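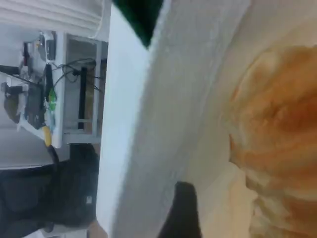
Wirnix adds soft-container packing to its Goltura gripper kit

Wirnix has released a soft-container module for Goltura, its two-finger gripper kit for bench-mounted arms. The module is a software and fingertip package intended for small bakeries, cafes and meal-kit packers that fill cloth or paper bags by hand. It went on sale on 2019-04-14 and can be added to any Goltura kit shipped since December.

The base kit was designed for rigid trays and cartons, where the walls stay put and the opening can be measured once per batch. A cloth bag changes shape each time something touches it. The new module therefore takes a fresh estimate of the bag mouth before every insertion and lowers the closing force once the fingers have passed the rim. The minimum controlled force is now 4 newtons, down from 11 in the earlier release.

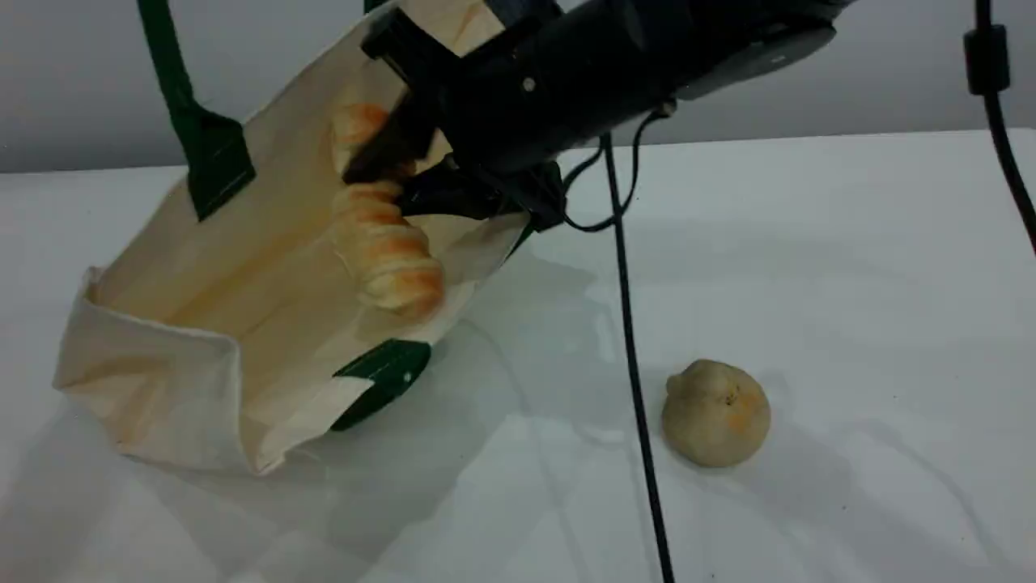
Goltura's packing routine accepts bags in two poses, upright in a holder or lying flat on the work surface. The flat pose needs no fixture, but the fingers must enter from the side and work close to the fabric. With a canvas tote on its side, the gripper reaches into the mouth and over a coiled pastry, one finger on the middle coils, while a round bun is out on the white tabletop to the right. Wirnix recommends the flat pose for items that are longer than they are wide, and the holder for anything that rolls.

Item profiles are set up through a browser page. The operator enters a size range, a maximum force and a preferred approach angle, then runs a short calibration with the item in place. Wirnix puts setup at 10 minutes per item. Profiles can be copied between arms, although the force value has to be confirmed again on each one.

Osaze Balogun, product lead at Wirnix, said the fingertips were the slower half of the work. "The old tips had a square shoulder that caught on hems and handle stitching," he said. "We rounded the shoulder and moved the pad forward. The control changes were fairly small after that."
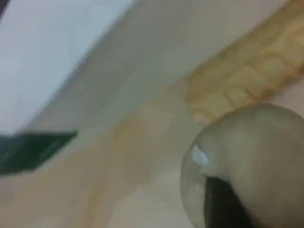
The replacement tips attach with the same two screws as the originals and can be removed for washing. They are rated for contact with dry baked goods only. Iced, filled or oiled products are outside the current rating, and Wirnix has not given a date for extending it.

The module works with the Amadi arm controller and, through an adapter, with the older Cakier unit. Cakier users lose the per-insertion estimate and must place the bag against a fixed stop. Trial licenses run for 28 days and include one pair of tips. Orders are handled through existing Goltura resellers.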